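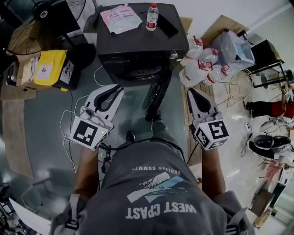 Have you ever wondered why some countries get long, hot summers and others get about three nice afternoons and a lot of drizzle? I think about this a lot, mostly when I'm looking for my wellies. People love summer so much that they even wear it on their clothes. A grey T-shirt with WEST COAST on the front in big white letters, and ENDLESS SUMMER in smaller ones, makes you think of warm sand straight away. But could a summer really be endless? Let's find out!

First, forget something that lots of grown-ups get wrong. Summer doesn't come because the Earth moves closer to the Sun. We're a tiny bit further away from the Sun in early July, when it's summer in Britain. Strange, isn't it?

The real secret is that the Earth leans. Imagine a spinning top that has tipped over a little and stays tipped while it travels all the way round the Sun. That trip takes a year. For part of it the top half of the world leans towards the Sun, so the top half gets summer. Six months later it leans away, and out come the scarves. In Australia it's the other way round, so people there can have Christmas dinner on the beach (I'd worry about sand in the gravy).

Leaning towards the Sun does two things. The days get longer, so there's more time for everything to warm up. And the sunlight comes down more steeply, which makes it stronger.

You can try this at home with a torch and a piece of paper. Make the room dark, hold the torch 40 centimetres above the paper and point it straight down. You'll get a small, bright circle. Now keep it the same distance away but tilt it. The circle stretches into a big, pale egg shape! It's the same light, only spread out thinly – and that's what winter sunshine is like.

So, back to the endless summer. Near the Equator it stays warm all year, though many places there have a wet season and a dry one. Or you could do what the Arctic tern does. This clever seabird spends our summer up north, then flies nearly to the bottom of the world in time for summer there. Then it comes all the way back again.

My friend Tormod Strand says he'd like to be a tern. I'd miss the autumn leaves too much – and I do quite like my wellies.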